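Farko Hall Open Day – Pre-Opening Safety Checklist
Area: Station 7, kitchen task demonstration
Inspection completed Tuesday, before doors opened at 10:00
Expected visitors: 200, admitted in groups of 13

1. Visitor barrier
Pass. Barrier set 36 inches from the table on all open sides. Floor tape replaced at the Dolavach entrance.

2. Emergency stop
Pass. Both buttons tested by the shift lead. The second button is now within reach of the presenter.

3. Arm speed
Pass with comment. Reduced speed is to remain selected during all public sessions. The Grakard display next door runs on its own settings and is inspected separately.

4. Toaster oven
Pass with comment. Unit is to stay unplugged all day. Staff should check the plug again after the lunch break.

5. Table layout and cables
Pass with comment. Toy food and dishes are set out on the white tabletop, with the ketchup bottle on the large round plate. Cables loop around the gripper and should be checked for snagging between groups.

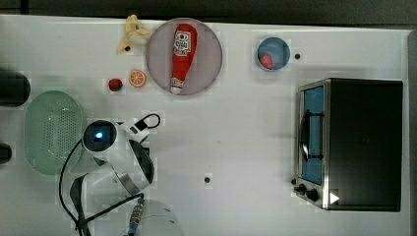 6. Small parts
Action required. Toy food must not be handed to young children. Count items in and out at each changeover.

7. Exit route
Pass. Liepiņa corridor clear – keep stroller parking on the opposite side.

Station approved to open once item 6 is signed.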